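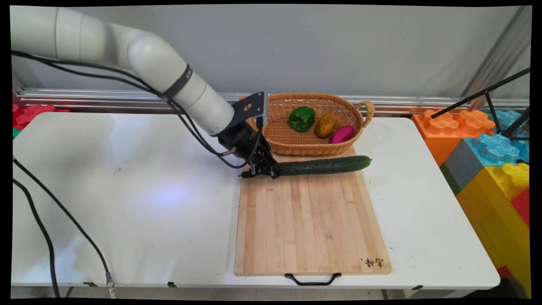
Thursday, late

Cucumber again. Dagmar Gajdoš says 300 grams of it with salt and a spoon of vinegar will settle any stomach, and I've now eaten her salad for 2 weeks without noticing a thing except that I'm hungry by four.

I still don't trust the bamboo board. The woman at the shop in Irnville swore bamboo is kinder to knives than the old maple one. Maybe. She also swore it wouldn't warp, and I'll believe that when it's been through a summer. The handle on the end is black metal and curved, and I can't see why a cutting board needs one - mine hung on a nail for 20 years by a hole.

The basket is Dagmar's idea too. Vegetables should "breathe," she says. So the green pepper breathes, and the potato breathes, and I would bet the potato sprouts at the same speed it did in the drawer. Potatoes want the dark. My mother kept hers under a sack in Grerkumton and we never lost one before March.

Looked up the salad in the Billine cookbook, page 161. It wants the cucumber peeled. Dagmar says never peel. One of them is wrong and I suspect both.

Must get dill tomorrow, and call Osman about the sink.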